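Teaching a Gripper When to Stop Squeezing
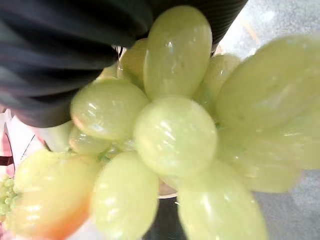 The ribbed finger against a bunch of green grapes, from the wrist camera.

Honeylyn Malabanan started with grapes after her group ran through its supply of foam blocks. "Foam forgives you," she says. "Fruit gets bruised, and then you have a label."

Her method, called Nistor, trains on failures. The policy first grips too hard on purpose, at 29 force settings, and a second network learns to predict damage from the wrist view alone – no force sensor is used at run time. The training set holds 795 grasps.

On bunches the system had never handled, 37 of 100 grasps left a mark with the old controller. Malabanan won't give a final number for the new one until Bilal Azar finishes repeating the trials. "It's lower. I'd like him to get it too before I say how much."

Stems are the weak point. "A finger can catch one and the camera doesn't see it," says Azar, who built the test bench. "We lost most of November to that."

They plan to try cherry tomatoes next. Malabanan also wants to test a softer finger, but the mold isn't ready.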